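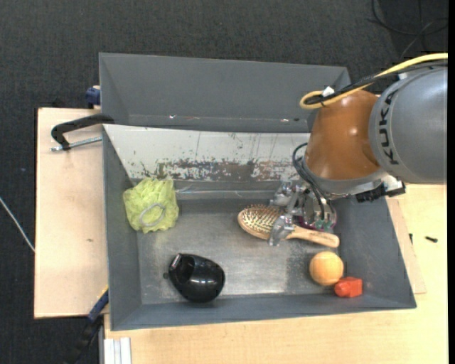

Berkgate is our bin-picking station for teams that want to gather grasp examples by the hundred and still like the look of their data at the end of the day. You bring the arm and the hand, we bring the bin fixture, the overhead view and the recording software. Fill the bin with everyday stuff that doesn't behave alike: a wooden hairbrush, a mesh bath pouf, a ball, something black and glossy that throws reflections everywhere. A finger crossing the brush where the head narrows into the handle is just the kind of moment you want saved, with the joint readings right beside it!

Every attempt is stored as one record — camera view, arm pose, finger positions and a label you can change later. The Sarnen software sorts attempts by object, so if you're short on soft things you'll see it before you start training (we love this part). Bad labels can be fixed in batches of up to 100.

What you get
Bin fixture with sloped walls
Fixed camera mount
Starter set of 34 household objects
Sarnen recording software, 3 seats
Clamp kit for tabletops

Setup takes nearly 5 hours the first time, most of it camera calibration. Scuffs on the bin floor are fine and we leave ours alone — a model that has only seen clean metal gets confused by worn metal.

The Fonport add-on for two-bin layouts ships in October.

Page updated 2019-07-12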